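Household Machines Discussion Group
Minutes of the monthly meeting, August 2023

1. Minutes of the last meeting
Agreed as a true record, with one correction: the Dotano floor cleaner was returned to Camlow in February, and the earlier minutes had it as still on loan.

2. Can machines do the chores yet?
This took up most of the evening, and a lively evening it was. The chair opened by asking everyone to name the household job they would hand over first. Washing up won easily, followed by folding sheets and (to some surprise) descaling the kettle.

The member who follows the Jelitz work then spoke to the written report, which runs to 1,941 recorded attempts at small kitchen jobs. Members were delighted to hear how far things have come. Picking up a mug is now dull, in the best sense! Thin, clear things are still hard work, and the microwave plate came up again and again. Glass shows whatever is behind it, so a machine has trouble telling where the plate stops, and the rim gives very little to hold.

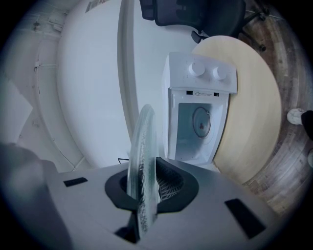
Item 2: glass plate and microwave, with the turntable support inside the oven.

Several members said they had never thought of a microwave plate as difficult. One pointed out that we do it by feel, nudging the plate until it settles on its support, and that this sense of touch is exactly what the machines are short of. Another thought touch was coming along faster than the report allows and offered to bring some reading on it next time. The meeting was keen to hear more.

There was a good exchange on doors. A hinged door has to be opened far enough, then kept clear of while the hands go in, and the two hands must stay out of each other's way. The group felt that working in pairs of hands deserves an evening to itself.

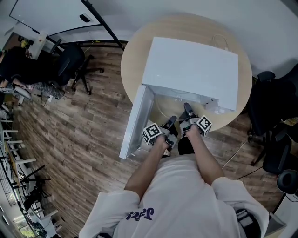 Do the machines need two arms for kitchen jobs?
For plenty of them one will do, such as wiping a worktop or putting a cup on a shelf, but anything that has to be held steady while something else is done to it goes far better with two.

3. Shop-floor chores
The Havlíček paper on packing benches had been sent round beforehand. Its authors put the cost of a simple gripper at 700 euros, which members thought very encouraging for small workshops. The paper covers boxes of one size only. A member with long experience of packing said mixed orders were where the trouble would start, and that a person still beats any machine at spotting a crushed corner. Agreed that sorting and stacking are nearly there, and mixed packing some way off.

4. Actions
Secretary to write to Camlow asking whether the newer Dotano model can be borrowed.
Reading on touch to be sent round before the next meeting.
Two-handed work to be the main item next time.

5. Any other business
The tea urn is leaking again. Please bring a flask.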